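Covura table oil, one coat and no sanding, says the tin. I have refinished enough tabletops to doubt any sentence with "no sanding" in it, but a 40 dollar tin is cheaper than a new table, so I bought one in August and gave it a fair try.

The claim is that it bonds to old varnish. On my own kitchen table it sort of did. The middle took the oil fine. The edges, where years of forearms have worn the finish down, stayed tacky for 2 days and picked up every crumb in the house. A second coat evened out the color and made the tack worse. The maker's help line told me to wait longer. I waited, and then I got out the sandpaper - the thing I had paid to avoid.

The smell is mild, I'll give them that. The cloth that comes in the box sheds lint and belongs in the trash. Coverage is printed on the label as "one large table," whatever that means. Mine is not large and I used most of the tin.

Arsen Pavliuk swears by the stuff and says I put it on too thick. Maybe. If a product is sold to people who don't want to fuss, it should forgive a heavy hand. The old Szalai paste wax costs less and asks for more elbow, and after a month I can't see what the oil does better, except on pale tops, where wax can yellow. 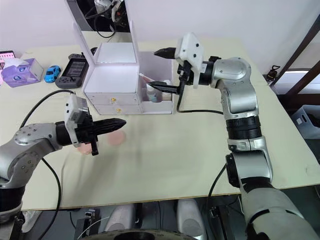

A light cream-colored tabletop.

For a dark table, skip it. For a pale one, test it underneath first and keep the receipt.

Related reviews
Sternex palm sander: loud, but it works
Grekik folding bench, by Stepan Yurchenko
Paste wax or oil for kitchen tables?
Wood filler that doesn't shrink much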